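Notes for the talk on shared kitchens, 25th March, Dusen branch library

Slide 1. Title only. Say hello, say where the exits are, ask people at the back to move forward if they can't hear.

Slide 2. Start with the Deng Street house. Four floors, one kitchen, residents who mostly worked different shifts. The kitchen was fine on paper. The complaints were all about cupboards. Read the note from the fridge door in full and wait for the laugh.

Slide 3. What people argue over. Dirty dishes come first, then shelf space, then food going missing. Noise is a long way down. I sent the survey to 400 tenants and 200 wrote back, so mention that the quiet ones are probably missing.

Slide 4. Storage. Give each person one full shelf at the same height, plus one low drawer. Don't split a shelf down the middle. Pots can be shared if the house buys them. Pots that belong to one tenant should live in that tenant's room or be treated as common property. Irnier tried labels for a year and gave up.

Slide 5. The sink. Two small sinks work better than one big one. If the plumbing won't allow it, put the drying rack on the far side from the stove so the washer and the cook aren't crossing over. Skip the plumbing costs unless somebody asks.

Slide 6. Counter space. Fadeo Court has 70 inches of clear counter for six people and it is tight at dinner time. Show the floor plan. Point out the door swing, which takes out the best corner.

Slide 7. Money. The Fadeo refit of the cupboards came to $900, paint included. The landlord paid half. Have the receipt ready.

Slide 8. House rules. Keep them to one page. Review them in October when new tenants have settled in. Take the old page down when the new one goes up.

Questions. Someone will ask about dishwashers. Answer: yes, if one person agrees to empty it each morning and gets something off the rent.

Handouts are on the table by the door. 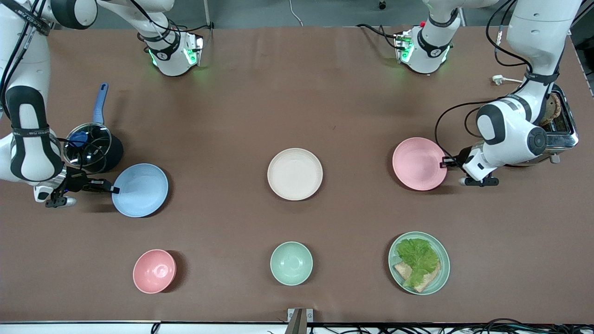
Elba Bustos
Housing adviser and speaker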